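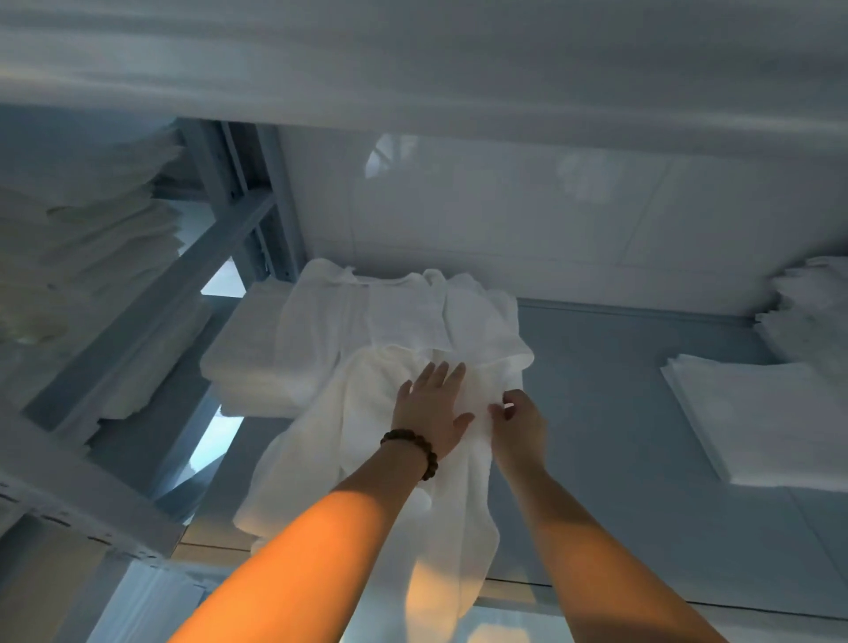
Issue 182

Washing the Election Sashes and Banners Before You Put Them Away

After the council election in Grelard, our ward office was left with 650 cloth sashes and three long banners. Georges Tannous asked me to write down how we clean them, so the other wards can do the same.

First take out all pins and badges. Party colors bleed, and the red is the worst, so wash every color alone in cold water with a small spoon of mild soap. Do not use bleach on printed letters. If there is candidate sticker glue on the cloth, put a little cooking oil on it, wait ten minutes, then wash with dish soap.

Banners should not go in the machine. Lay them in the bathtub, press with the hands and change the water until it stays clear. Dry them in the shade.

Iron only from the back side. Roll the banners on a cardboard tube, with the letters outside, and write on the tube the name of the ward and the month, for example November.

Paint on the wooden poles comes off with warm water if it is still fresh.

Issa Nasrallah, Jaber ward office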